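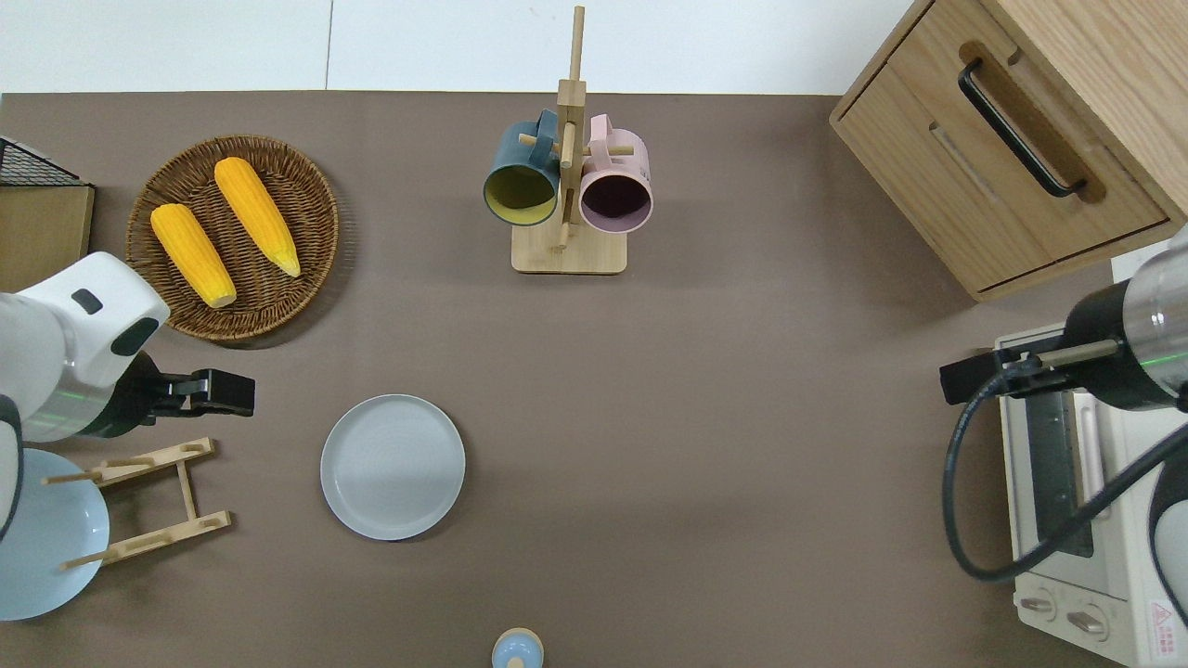 A mug tree holding two mugs, with a woven basket of corn to the left.

Mug tree

A mug tree, also called a mug stand, cup tree or mug holder, is a small freestanding rack on which drinking mugs are hung by their handles. In its usual form it has a flat base, a single upright post and a number of short arms or pegs. Mug trees are kept on kitchen counters, dining tables and sideboards, often close to a kettle or coffee maker. They are most often made of wood, although wire, steel, bamboo and cast iron are also used.

Design

The base must be heavy or wide enough to keep the stand upright when it is loaded on one side only. Square and round bases are both common. Some wooden bases have felt or rubber pads on the underside to stop them from sliding.

The post is set into a hole in the center of the base and fixed with glue, a screw from below, or both. Models sold flat for home assembly generally use a screw. The top of the post may be cut off square, rounded over, or finished with a knob for carrying.

Pegs are normally fitted in pairs on opposite sides of the post. On a six-peg tree the pairs are often turned from one level to the next, which leaves more room between mugs. Pegs may be level or may slope upward. A sloping peg holds the handle against the post and makes it harder for the mug to slip off when the stand is bumped. Level pegs are simpler to drill and are usual on cheaper stands and on those made in school woodshops.

A hanging mug rarely stays upright. Most of its weight lies to one side of the handle, so it tips until its center of gravity is below the peg. The opening then faces outward or down, depending on the shape of the handle and the angle of the peg. This keeps dust from settling inside the mug. It also brings the inner glaze into view, and two-color mugs, such as a dark teal mug with a yellow-green interior or a pink one with a dark purple interior, show both colors on the stand.

Capacity and size

Four and six pegs are the most common arrangements. Stands with eight or more pegs exist but need a broader base, and the lower mugs can be awkward to reach. The spacing of the pegs sets the largest mug that can be hung. Tall or wide mugs may touch their neighbors or the base, and very thick handles may not pass over the pegs at all. Espresso cups have small handles and are usually kept on a separate stand with thinner pegs.

Where two mugs hang at the same level they sit close to each other on either side of the post. Stoneware mugs can chip if they swing together, and some makers cover metal arms with a soft coating for this reason.

Materials

Beech, maple, rubberwood and acacia are widely used for wooden mug trees. Pale woods are generally given a clear lacquer or a coat of oil. Bare wood is sometimes sold as well, but it stains where water runs down from the mugs and collects at the joint between post and base.

Metal stands are made from bent wire or tube. They take up less space than wooden ones of the same capacity and can be wiped dry, though painted wire may rust at the welds once the coating has worn through. The Kowalchuk pattern, a wire stand in which each pair of arms is formed from one continuous length, was sold in mail-order catalogs under the stock number 677. Its arms ended in small loops — a detail later dropped to make the stand easier to pack.

Use as a drying rack

Mug trees are sometimes used to dry mugs after washing, in place of a dish rack. Air reaches the inside of a mug more easily than when it is set rim-down on a counter, but drips fall on the base or the tabletop. Stands intended for drying have a shallow tray or a grooved base.

Plates and bowls need other supports. The common wooden dish rack consists of rails joined together, with dowel pegs that separate the plates. Sets that pair a dish rack with a mug tree in matching wood were offered by the housewares firm Kitden, whose Plivora line included both pieces along with a bread box.

Care

Wooden stands are wiped with a damp cloth and dried at once. Soaking swells the post and may split the base. A loose peg can be taken out, cleaned of old glue and reset. A wobbling post on a flat-pack model is usually corrected by tightening the screw beneath the base.

Home and school making

The mug tree is a common beginner's project in woodworking, as it calls for little more than straight cuts, drilling and sanding. The most exacting step is drilling the peg holes in line through a narrow post. Tadeusz Michalski's handbook Small Work for the Kitchen gives plans for a six-peg stand with pegs 100 mm apart and a base 200 mm square. The book advises drilling the post before it is cut to length.

Collections

The household collection at Sturkunstead contains 801 kitchen objects, among them a group of mug trees catalogued by Angelica Enriquez. They are shown with mugs in place each April.

See also

Cup hook
Dish rack
Plate rack
Sideboard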